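Consejos para cuidar una superficie oscura de trabajo

En el taller Havero la mesa es gris muy oscuro, casi negra. Es bonita, pero guarda todas las marcas. Escribo aquí lo que me sirve a mí, por si ayuda a otras personas.

- **Polvo.** Pasar primero un paño seco de microfibra, siempre en la misma dirección. El paño húmedo viene después.
- **Agua y jabón.** Para 300 ml de agua tibia pongo 2 gotas de jabón neutro. Con más jabón quedan velos blancos.
- **Roces.** Frotar suave, en círculos pequeños, con goma blanca. Si el roce no sale, lo dejo para otro día.

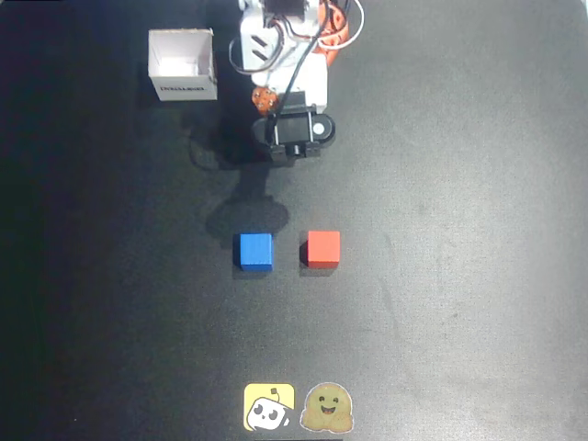
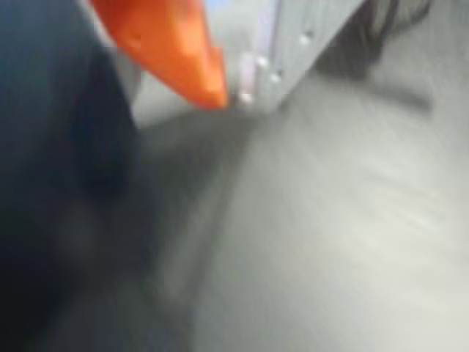
*La superficie oscura, con manchas claras y roces abajo a la derecha, en la primera foto; detalle en naranja y gris en la segunda.*

**Cables.** Los cables que llegan hasta la mesa arrastran polvo. Los limpio con el mismo paño, sin tirar de ellos, y con todo desenchufado.

**Luz.** Una lámpara baja, puesta de lado, muestra las manchas mejor que la luz del techo. Yo reviso la mesa el domingo por la tarde.

**Cera.** He probado la de Mamix, en lata de 100 ml. Se pone muy poca y se espera una noche antes de usar la mesa.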